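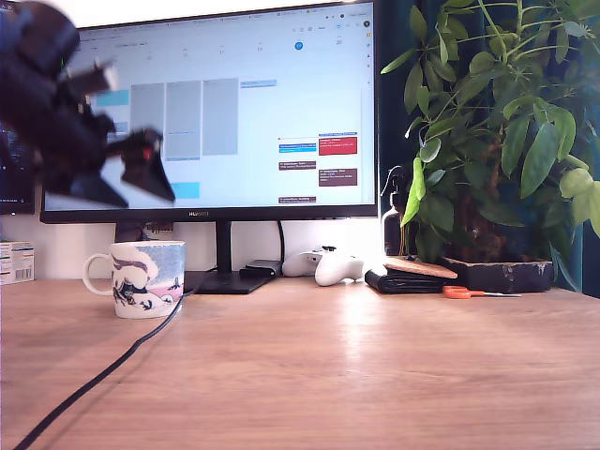 The arm over the desk, mid-move, with the calendar open behind it.

Most of July went into the command timing on this arm, and the fix was smaller than the search for it.

The symptom was a stutter on long joint moves. The planner (Pleltano, our fork) produces a time-parameterized trajectory and hands it to a streamer process, which samples it at 50 Hz and writes setpoints to the driver. Short moves tracked fine. Anything with more than 26 waypoints picked up a small velocity dip every so often, visible in the logged joint speeds and audible in the gearbox.

I blamed the spline first. Aarti Malhotra reran the same trajectories offline and the derivatives were clean across every segment boundary. Next I blamed the driver, and lost several evenings to that.

The cause was in the streamer. It slept for a fixed interval after each write, so the loop period was the sleep plus however long the write took. When the logger flushed to disk, one cycle stretched to 38 ms. The sampler then indexed by tick count instead of elapsed time, so the arm fell behind the plan and stayed behind.

Changes, all in Ornico 40:

Sleep until an absolute deadline on the monotonic clock.
Sample the trajectory by elapsed time.
Move log flushing to its own thread, with a bounded queue.
If a deadline is missed, skip that tick and increment a counter.

Uzma Lodhi asked whether sampling by time could cause a jump after a long stall. It can. There is now a per-tick limit on joint displacement, and exceeding it triggers a controlled stop and a replan from the measured state. The limit is a single number for all joints at the moment. Per-joint limits are on a branch, pending review by Nisha Joshi.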